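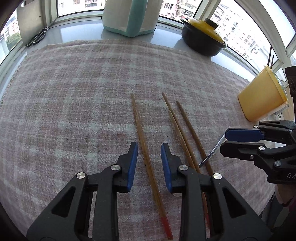

Perla Rosales had the two grippers until the end of March, and after that Grernater wanted one back. Which one was up to her.

She had set up in her mother's kitchen, by the window, since the lab at Wallier had no chopsticks and no proper daylight. Her mother had cleared one stretch of counter and no more. The pots stayed where they were.

"You'll be done by lunch," her mother said.

"By 3."

"Lunch is before 3."

The test was dull and she liked it that way. Pick up a utensil, stand it in the yellow container, let go. She would do 30 goes with one gripper, then 30 with the other, and write down every miss. Chopsticks were the hard part. They were thin and they rolled, and if the pads met a little off centre the stick swung round and pointed at the ceiling.

The first gripper, which the people at Zokley had tuned, had a lighter trigger. Perla missed 11 times with it. Most of the misses came early, while her hand was learning how far to squeeze. She wrote that down too, and then wondered whether it was fair. Whichever gripper went second would get a better hand.

"Do it again the other way round, then," said her mother, who was peeling garlic at the other end and had not seemed to be listening.

"That's another two hours."

"You said you wanted to know."

Perla tipped everything out on to the cloth and began again with the second gripper. It was stiffer, and her wrist ached by the tenth go, but the pads closed square. She could feel the stick settle before she lifted it.

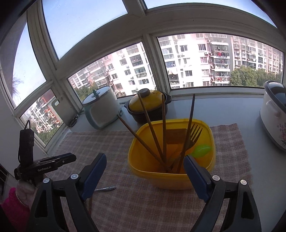 Four chopsticks and a fork in the container, the pen still to go.

The pen was her own idea and was not in the plan. Từ, who would read the results, disliked things that were not in the plan. She did it anyway and put it on a separate page.

Lunch came and went. Her mother ate standing up, with a bowl in one hand, and watched a chopstick drop back on the cloth.

"Is that a miss?"

"That's a miss."

"The other one would have dropped it too."

Perla looked at the column of ticks. The stiff one was ahead by 2, and her wrist hurt. She thought of Từ doing this all day, every day, with smaller hands than hers. Then she wrote the name of the lighter one under "keep", crossed it out, and went to see if there was any rice left.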